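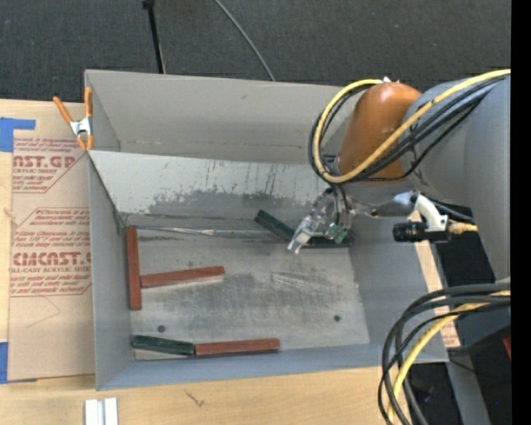

Long blocks are my favorite blocks, and I will talk about them for as long as you let me. Cubes are fine, cubes have their place, but give me something with a long side and a short side and I'll be happy on the floor until dinner. I've been collecting two-color patterns for them since March, and a lot of my ideas come from looking at how the blocks land before anybody has laid them out properly. See the two reddish-brown ones over on the left, one going up along the wall and the other heading off from its middle? That's a sideways T, with a bit of a tilt to it, and it's now the start of a pattern I call Konley. The green and the reddish-brown down by the front wall make a line that is so nearly straight I want to reach in and nudge it!

So this is my blocks page. One photo at the top, and under it a line or two (okay, sometimes more than two) on the colors, the bin and the patterns. If you came over from the quilting page, hello, the ideas are pretty similar and you can steal any of them for strips of fabric.

## The colors

Reddish brown and dark green. I didn't expect to like these two together as much as I do. My old set was yellow and bright blue, very cheerful, and everything I made from it looked like a gas station. The darker colors calm a pattern down, and you see the shape first and the color second.

They also look great against gray. On my cream rug at home the brown goes a little orange in the evening and the green turns almost black, but put both on something gray and they sit there looking like themselves. If you're laying out patterns to photograph, try a gray baking sheet or a piece of gray felt. Yi-chun Tseng uses the back of a yoga mat and swears by it.

## The bin

I love a bin that has seen some use. Dark smudges, lighter scuffs, those pale scratches running across on the diagonal, a big stain along the sloping panel at the back. A perfectly clean bin makes me feel like I should wash my hands first.

What I like most is how roomy it is. My rule for storing blocks is that you should be able to see the bottom. Once they're piled three deep you only ever use the ones on top, and the same sad handful stays underneath all year. I kept mine in a deep cookie tin for ages and had honestly forgotten I owned a few of them.

Walls are useful too. If you've got little kids (or a cat), building inside a wide bin means that when things slide they don't slide under the couch. Push the first piece up against a side and you have a straight edge to work from, no ruler needed.

## Pattern: Konley

One piece upright, one coming off the middle of it. Same color for both. Then a green one flat along the bottom, and another brown one carrying on where the green stops, so the ends touch.

That's the whole thing. I've made it with the T perfectly square and I've made it with the crosspiece tipped up a little, and the tipped one is better every time. It looks as if it's pointing at something. For a bigger version, flip the T and build it again on the right, swapping the colors.

## Pattern: Hirkow

All diagonals! Start with a green one leaning from upper left to lower right, then set a brown one beside it at the same slant with a finger's width between them. Keep going until you run out of room. It's like rain, or like a fence after a bad winter.

The hard part is keeping the slant the same. I start out fine and by the end of the row they've all stood up straighter, the way my handwriting does when I'm tired. Rosário Aguiar does hers from both ends toward the middle and hides the mismatch with one piece laid flat. I've copied her ever since.

## Pattern: Ye

A short one, and good for a beginner. Two in a line, end to end, different colors. Leave a gap as wide as one block. Two more in a line with the colors swapped. Repeat down the table.

I made this with 20 pieces on the kitchen table one Tuesday and nobody wanted to move it for supper, so we ate on our laps. It's very restful to look at. If you shift every second row over by half a length you get a brick wall, and I can't decide which I like more.

## Pattern: Godberg

The big one, and the one I get the most mail over. It's a frame of green with brown pieces inside, all of them upright, and one green piece lying crosswise near the top. People write to tell me the crosswise piece is a mistake. It isn't! Try it without and you'll see how stiff the whole thing gets.

You'll want the full table for this. I tried it once on a tray and had to leave off a side, and it looked like a parking lot. I also tried it with the colors the other way around, brown outside and green in, and that version is very handsome but quite heavy. Good for fall, I'd say.

## A few odds and ends

- Ends that touch look different from ends that almost touch. Decide which you want before you start and stick to it, or your lines will look wobbly from across the room.
- Take your photo from high up. Down low the near ones look enormous and you lose the pattern.
- A side light in the morning gives every piece a thin shadow along one edge. Very pretty, but it does hide a small gap.
- If a pattern isn't working, take one away before you add one. I do this far too late, always.
- A wooden tabletop next to dark carpet is a lovely spot for blocks, with plenty of contrast, and you can spread out onto the floor when the table's full.

## Questions I get a lot

**Do they have to be the same length?** No, but mixed lengths will drive you up the wall in Ye. Save those for Hirkow, where a slightly short one just looks like it's farther away.

**Can I use more than two colors?** You can! I can't, I get fussy and spend the whole evening swapping them around. Yi-chun has done a gorgeous Godberg in four.

**Glue?** Please don't. I like that you can sweep the whole thing up and start over.

**How do you come up with these?** I tip everything out and look at it. Really, that's it. A couple of pieces will have fallen in a way I'd never have thought of, and I leave those where they are and fit the rest around them. The sideways T is still my favorite of the bunch.

The little counter at the bottom of my page said 3,323 visits when I checked before breakfast, and I think a good part of that is my sister looking for the Hirkow instructions, so hi, they're up there under Konley. Next on my list is a zigzag with the greens on top. I've had two tries at it so far and both came out looking like teeth.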